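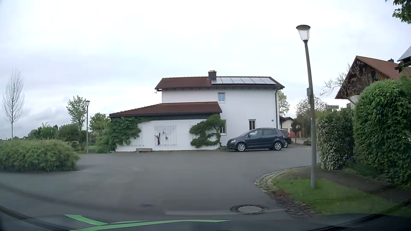

*Page last changed: 07/06/2020*

**Tratulgate home energy grants: progress report to the Paron Fund**

Prepared by Lucía Aranda, project lead

The second round of grants closed with 418 applications. We had planned for fewer, and the office was slow in answering people for the first few weeks. Everyone who applied has now had a reply in writing.

## Surveys

Home visits stopped in the spring and started again in June. While they were stopped we did what we could by phone and from photos that owners sent us. That worked for lofts and boilers. It did not work well for roofs, and most of the roof cases will need a proper visit before we can approve them.

Liew has taken over the surveys on the east side of town. Their reports arrive on time, but the first batch left out the age of the wiring and had to go back.

## Spending

The grant limit is still $3000 per household. The average solar claim is well under that, as most owners already had a quote and only asked for part of it. Survey fees to date come to $3758. We also spent $900 on printing and mailing the application pack, which was not in the original budget. I have moved that amount from the events line, where nothing has been spent this year.

## Solar panels

Small systems like a single row on one slope are the easiest for us to process. Larger ones need a letter from the power company, and those letters are taking longer than they did last year. Two installers have asked if they can start before the letter comes. We told them no.

Flakura changed its price list in the middle of the round. Quotes dated before the change will be honored. Owners with later quotes have been asked to send us the new figure.

## Insulation

Take-up is low. Renters can't apply without a signed form from the owner, and many of the forms never come back. I would like to send the form straight to owners in the next round, with a stamped return envelope. Please let me know if the fund has any objection.

## What we need from you

- Approval of the move from the events line
- A decision on whether garages with living space above them count as part of the house
- The new logo file for the application pack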